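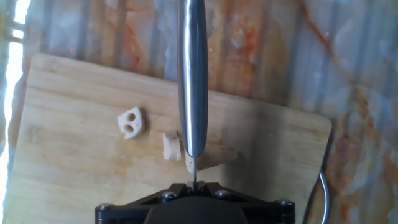
Figure 3. Wooden cutting board on a marble countertop.

3.2 Board wear and cleaning habits

Households in Midinham and Hullow got the same short survey in October. 209 came back, 200 usable. Questions covered board material, age, how it gets washed, and whether raw meat and bread share a surface. Most did share. Age of board was the weakest item; people guess, or inherit the thing and have no idea.
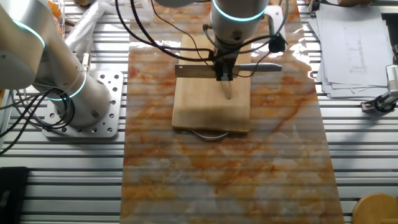 Washing was scored on a 5 point scale, from quick wipe to full scrub with soap and hot water. Scores in Hullow ran lower than in Midinham, mostly among renters. We did not ask about dishwashers in the first mailing, wich was an oversight. Added for the second. Answers from the two mailings are kept apart in the tables.

Oiling: rare. Where it was done at all, cooking oil, whatever was in the cupboard.
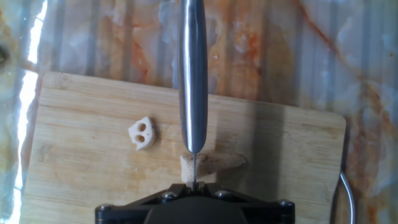

The D'Souza wear index (0 to 100) was used for the self-rated part, with the wording cut down to everyday terms. Earlier work in Jiltevside used the long form and lost a lot of people by the second page. Scores for wood and plastic boards overlap too much to seperate on wear alone, so material is treated as its own variable in Section 4.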